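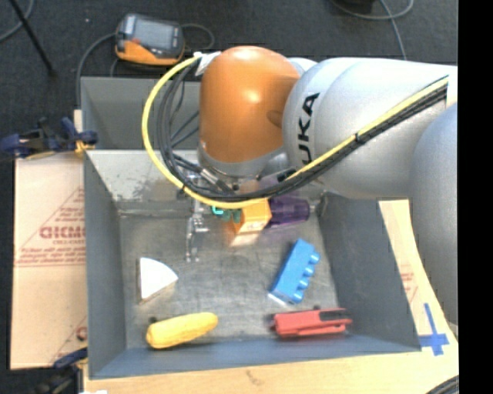
The Odds and Ends Bin
By Hongjun Su

In every workplace I have known, there is a container for things that have no other place. My mother had a cookie tin for this purpose. My first employer had a drawer that opened only if you lifted it a little. At the sorting room in Orwood, where I spent part of February, they have bins of gray metal, and people there speak of them with more respect than I expected.

The sorting room belongs to a small business called Modlow, which buys mixed household goods and sells them again. When a family moves, or a shop closes, there is always a last box. It holds the objects that were on the windowsill, behind the sofa, at the bottom of the toy chest. Most buyers do not want this box. Modlow wants it, and pays a fixed price for each one without looking inside.

Jinlong Xiao has been in charge of the room for six years. Before that he repaired sewing machines, and he still has the habit of turning every object over to see its underside. He told me on the first morning that I should not try to be fast.

"You look at one thing," he said. "When you have finished looking at it, you look at another one. The people who look at the whole box become tired before lunch."

The work begins when a box is emptied into a large tray. Glass and anything sharp are taken out by hand with gloves. Paper goes to a shelf near the door, because it must stay flat. Clothes go to a different building. What remains is the small hard stuff, and this is what goes into the bins, a few pieces at a time. Jinlong does not like a full bin. In a full bin the things lie on top of each other, and the one at the bottom is found at the end of the day by somebody who no longer cares what it is.

I asked him why metal. Plastic is lighter and costs less, and I have seen good plastic boxes in many warehouses.

"We had plastic," he said. "It cracked in the corners. Then you have a box that is itself an odd thing, and you must decide where to put it."

A metal bin gets old in another way. The paint goes first on the floor, where things are dropped and pushed and pulled out again, and after some years the bare metal comes through with all its scratches. The walls keep their color longer. Jinlong could order new paint, and once he did, but the painted floor lasted only one winter. Now he leaves the floors as they are. He says small colored things are easy to find on bare metal if the lamp is placed well, and hard to find if the lamp is directly above, because of the shine. He moved the lamps three times before he was content.

There is also the question of sound. I did not think about it until I sat there for a whole morning. A wooden block makes a dull noise on metal, a marble makes a long one, and a key makes a noise that everyone in the room recognizes without turning the head. On my second day a woman at the far table said "button" when I dropped something behind her. It was a button.

Each object receives one of four names. "Pair" means that it is probably half of something, such as a salt shaker without the pepper. "Part" means that it came off a bigger object. "Whole" is a thing that can be sold as it is. "Wait" is for everything else. I like the last name very much. In my own language we would say something closer to "not yet," but wait is shorter and fits on the label.

The wait shelf is the reason I wanted to write about this place. In the notebook of the room, where each waiting object is given a line, the last number when I visited was 2583. The notebook is the third one, and the numbers continue from book to book. Many lines have been crossed out in pencil with a short note: "lid found," "is a bicycle part," "Ye took it." Ye is a shop in the next street that sells materials to schools and to people who make jewelry, and it will accept almost any small thing if it has a good color. Ye pays 10 dollars for a bag. The bag is always the same size, and filling it well is considered a skill.

Other things go to Soltano, a repair workshop that needs knobs, feet, hinges and wheels. Soltano sends a list each month. When I read the list aloud, it sounded to me like a poem by a very practical person: brown knob with square hole, two rubber feet not too soft, hook for a small curtain. Jinlong keeps the old lists too. A request may be answered two years later, and he thinks the workshop should still be told.

I tried the work myself for one afternoon. My result was 60 objects, and a person with experience does 300 in the same time. I was slow mostly because of the word whole. I held a small plastic horse and could not decide whether it had once carried a rider. There was a little hole in its back. Was it a part, then, or a pair? I asked Jinlong, and he turned it over, of course. The hole was for a string. It had been a hanging decoration - whole, he said, and put it in the proper bin.

At home I decided to use what I had learned on my own drawer. I do not own a metal bin, so I took a baking tray with low sides, and I put in it only a handful at a time. I placed the lamp to the side. It took me two evenings. I found the missing foot of a radio, the key of a suitcase I gave away long ago, and a great number of pen caps, which I now believe come from pens I have never owned.

For readers who would like to try, Jinlong gave me some advice, and I write it here in the order he said it. Do not start with the sentimental drawer. Keep the tray almost empty. Have a container for wait, and let it be small, so that it will complain when you put too much in it. Write the date on that container. Do not sort with someone who tells a story about every object, unless you enjoy the stories more than the order.

He did not give advice about when to throw things away. I asked him directly, at four o'clock, when the light at the window was already going and he was wiping one of the bins with a dry cloth. He thought about it for some time.

"Broken glass," he said. "Old batteries, you take them to the collection. The rest, I am not sure."

Then he went back to his table, where there was one more box from the morning.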